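April, edit room log, Tumska ep 3

Lilian Lyimo and I got the opening down to 23 shots this morning and it plays so well now! The ferry argument finally has room to breathe - Adia's theme comes in under the last line and I got goosebumps twice.

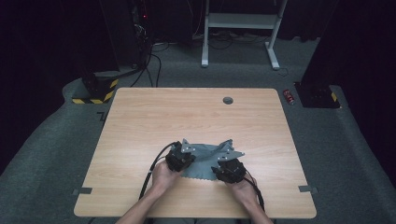 Sound notes

Sampaio mix is 3 dB too hot in the market. Pull the crowd, keep the bells. Subtitles for Raltton: 7 lines still run long, and I love the new one for the grandmother. Export the review copy at 80 percent size, 4 pm.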